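Wananar Bench Arm: Set-up Guide
Section 3. Teaching a tidying job
Revised 12/14/22

Read this section before you promise anyone a tidy house. The Wananar can sort small, solid objects on a flat surface. It can't yet do the washing-up, and it regards socks as an unsolved problem. If you bought it for socks, see Section 9, which is short.

3.1 Before you begin

1. Bolt the arm down as described in Section 2. A heavy book is no substitute.
2. Put the work board on the table and stop it sliding. Bolts along the near edge will do.
3. Place a marker square beside the board, flat on the table, where the camera can see it.
4. Switch on and wait for the steady green light. A blinking green light means the arm is thinking. A blinking amber light means it has stopped.

CAUTION: Keep hands, sleeves and hot drinks away from the board while the arm is moving. It will not wait for you to finish your tea.

3.2 Choosing objects

5. Start with hard toys or blocks. Nothing over 500 g.
6. Avoid anything that bends, rolls off or belongs to the cat.
7. Pick no more than four colours for the first job.

Note: Ehsan Heydari, who wrote the sorting program, tested it on 1032 household items at our Seltside workshop. It did well with blocks and bath toys. It did badly with cutlery, and the less said about the grapes the better.
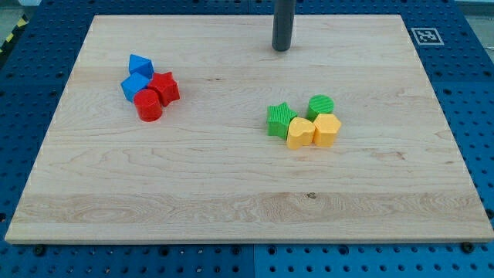 Grouping is the chore the arm comes closest to doing as a person would, and it's the one to teach first. You tell it which colours belong together and how much space to leave between the groups. Blue with red and green with yellow makes a good first pair, with a wide stretch of bare wood between the two. Shape doesn't matter at this stage, so a star may sit beside a cube or a heart beside a pentagon. Pieces in a group may touch. Leave the near half of the board clear, as you'll want it for step 10.

3.3 Running the job

8. Open the Jobs menu and choose New, then Group by Colour.
9. Enter your colour pairs and press Save. Pressing Back loses everything without asking. We have raised this with Hajnalka Balogh, who looks after the menus.
10. Scatter the objects over the near half of the board, with a finger's width between them.
11. Press Run and stand back.

A full run takes around 9 minutes. A four-year-old is quicker but harder to schedule.

3.4 If it goes wrong

The arm picks up nothing: check the marker square. If it has been knocked, repeat step 3 and restart.

The arm picks up the same block again and again: press Stop. Move the block by hand and press Run.

The colours are muddled: draw the curtains. Low afternoon sun turns yellow into something the camera won't commit to.

CAUTION: Never reach in to help. Press Stop first, even when the answer is obvious to you.

Shirts, beds and dishwashers are not supported in this version.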